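Last updated August 18, 2018

Search posts Enter a keyword Go

OK so I said I'd do a thread on the old desktop tower and I'm finally doing it. Short version: Aaliyah wants a computer for schoolwork in September, we have a dead one in the basement, and I am too cheap to buy new without at least looking inside first.

It's a plain tower, no idea who built it. Came from a shop called Friesen that closed ages ago. It's been sitting under the stairs behind the paint cans and I had to move a LOT of paint cans.

It quit on us the way they all seem to. Press the button, fans spin for a second, nothing. Press again, nothing at all. We bought a laptop that week and forgot this thing existed.

Step one was just getting the side panel off. Two thumbscrews, and one of them had been tightened by somebody very strong (Tanner, it was Tanner). Used pliers and a dish towel so I wouldn't chew it up.

Then the dust! I took it out on the back steps with a can of air and came back in looking like I'd cleaned a chimney. Do this outside. Hold the fan blades still with a finger while you blow on them, too.

Pulled the cooler and the processor next. The old paste had gone hard as candle wax. Little twist, little patience, and it let go. Processor is in an egg carton on the shelf, which Brock tells me is a crime, but it's a clean egg carton and it's staying there.

Memory came out too. Push the clips down at the ends and the sticks pop up. There are 4 slots in this one, all black, so no color code to tell you which ones pair up. I'd have to find the manual for that and I have not found the manual.

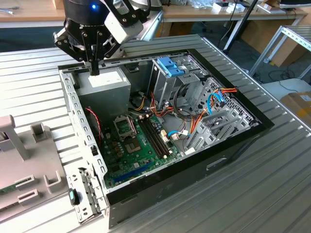 Do you have to take the motherboard out to change the power supply? You can nearly always leave it where it is, as long as you unplug every lead from the old supply and undo the screws on the back of the case.

Power supply is my main suspect, by the way. Kirsten had the same fan-twitch thing on hers and a new supply fixed it in one evening. She went with a Raltwood, the plain one, and it's been quiet ever since.

The cables are the part I dread. Orange, red, yellow, black, all of it looped up by the drive cage like somebody stuffed a drawer shut. I'm putting masking tape flags on everything before I pull a single plug. Last time I trusted my memory I ended up with a fan running backwards, or at least I still think it was backwards.

I do like the blue latch on the drive cage though. No screws, you just release it. Why did they ever stop doing that on everything?

The drive is a Dresov and I'm not reusing it. I'll copy off whatever is on there first — Océane swears her wedding slideshow is somewhere in a folder called New Folder 2 — and then it goes in the drawer of old drives we all have.

Shopping list so far: power supply, a small solid state drive, thermal paste, one of those flat little coin batteries for the clock. I priced it all at Dremisska and again at the place by the bus station, and the bus station won by enough to pay for lunch.

Somebody asked if it's worth it for a machine this old. For games, no way. For typing book reports and watching videos about horses, I think it'll be fine. If the board is dead too then I'm out a power supply I can use somewhere else.

Oh and a tip from Brock that I'm passing along: keep the screws in a muffin tin, one cup for each part. Case screws, drive screws, board screws. I used the mini muffin tin and now I have to explain that before anybody bakes.

Aaliyah has already picked out stickers for the side panel. Many of them are horses. She also wants to put the processor back in herself, and I've said yes with me standing right there, because those pins bend if you look at them wrong.

Parts should be here in a few days. I'll add to this when the new supply is in and I've worked up the nerve to press the button. If anyone has a manual for a mystery Friesen tower lying around, my messages are open.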